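Home Install Calibration Recording Replay Export Troubleshooting

4. Recording your first two-handed session

By now Perkititz is installed, both grippers are calibrated, and the tracker window shows two green cubes. This is the fun part! You're going to record a short task, watch the software turn it into two clean hand paths, and get it ready for training.

4.1 Start a session

1. Open the Wavosach panel and choose New Session. Give it a name you'll still understand in August ("drawer_left_desk" beats "test2").

2. Set the hand count to 2. With the setting at 1, the tracker follows whichever cube it sees first and ignores the other.

3. Hold both grippers in view of the head camera until the status line reads LOCKED. Turn each wrist slowly so the solver sees more than one face of the cube.

4. Press the foot switch or the space bar. You'll hear one beep.

5. Do the task at a natural speed. Opening a drawer and reaching inside is a lovely first choice — it gives the solver a big sideways move, a change in height and a tricky spot where a cube may drop into shadow.

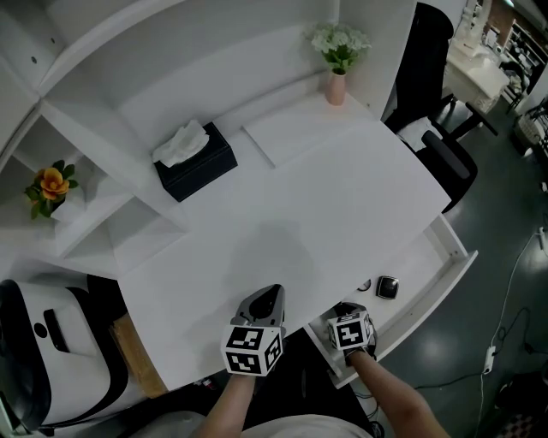
6. Press the switch again to stop. Two beeps mean the file is closed and saved.

Note: Keep your fingers off the printed faces. A thumb over one corner of a pattern is enough to make that face unreadable, and the solver won't guess.

Caution: Don't swap the left and right grippers in the middle of a session. The marker IDs are tied to each hand, and the export will mix up your paths without any warning.

4.2 Check the tracks

1. Click Replay. Each hand is drawn as a colored line, and gaps show up in gray.

2. Click on a gap to see how long it is. Anything under 400 milliseconds gets filled in by the Skandetti smoother, and it does a beautiful job with slow reaches.

3. For longer gaps, choose Trim or record the task again. We usually record again; it's quicker.

4. If a line jumps and then comes right back, lower Pose Jump Limit by one step and run Replay again. Mererid Morgan rewrote this filter for the current release, and it now handles white furniture under bright light far better than the old one did.

Note: Error 226 means the camera and gripper clocks have drifted apart. Close the session, choose Sync Clocks, and wait for all 3 bars to fill before you record again.

4.3 Save for training

Choose Export, then Troncoso format. Leave "Keep raw video" checked — you'll want it when you retune the filter later. The finished file appears in the session folder with both hand paths, the gripper openings and the video on one shared timeline.

Go on to section 5 to load it into the planner.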